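L'archet d'alto Galtdale, modèle 51 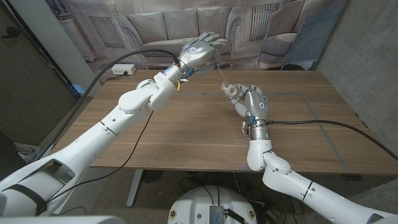 Je joue de l'alto depuis le conservatoire et j'ai longtemps traîné le même archet, un peu lourd à la pointe, par pure paresse. Et puis en décembre j'ai essayé le Galtdale, et voilà, il est entré au catalogue !

C'est une baguette ronde en pernambouc, assez souple (les amateurs de spiccato très nerveux iront plutôt voir le Fiten, plus raide). Dans les quatuors de Haydn, je le trouve délicieux : il démarre tout seul, même pianissimo sur la corde de do. La hausse est en ébène, le crin vient de Mongolie, et je le fais remécher par l'atelier Zou avant chaque envoi.

Deux versions, garniture argent ou maillechort. Le son est le même à mes oreilles, prenez celle qui vous plaît !

Livré avec une colophane Cikden et un étui simple. Prêt à l'essai pendant deux semaines, frais de retour à votre charge. Il m'en reste quatre, dont un pour gaucher (si, si, on me le demande).

Pensez à détendre la mèche après avoir joué. Pour l'essayer chez moi, écrivez-moi avant, je suis souvent en répétition.

Manon Beaulieu
Fiche mise à jour le 25 janvier 2018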